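4.2 Letterbox padding and the perception front end

The renderer produces wide views, while the encoder used by Potard expects a square input. Earlier versions of the pipeline stretched the view to fit. Stretching changes the apparent angle of the gripper fingers, and the pose head then learns a correction that does not carry over to other camera settings. We therefore pad each view with black bands at the top and bottom and leave the aspect ratio alone. The padded rows are passed to the encoder together with a binary mask, and patches that fall wholly inside a band are dropped before the first attention layer. The joint states of both arms are added as 2 further tokens. 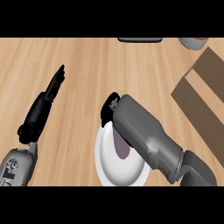 Figure 4. Padded input to the encoder, simulated two-arm tabletop task.

Occlusion by the arms is the main source of error in the object state estimate. The planner of Misten (Kneževič and Tsai) assumes that every object it is asked to act on has a visible outline, and it replans whenever the outline is lost. This is a poor fit for close work with large links. In Figure 4 the right arm passes over the top of the plate and hides much of its interior, including part of the purple shape in the well, and the lower part of the plate is lost to the band. A planner that requires the full outline would halt at this point. Our tracker instead keeps the last confident estimate and widens its covariance at each step until enough of the object is seen again. Shadow pixels next to a link are given a lower weight, as they were often labelled as object in our first tests.

Each arm has its own action head, and the two heads share a single object state. An arm that has no current target receives a hold command, so that its joint noise does not feed into the shared estimate. We trained on 500 simulated episodes and kept a further 158 for testing. The history length was fixed at 4 steps for all runs. Longer histories were not tried with the masked encoder.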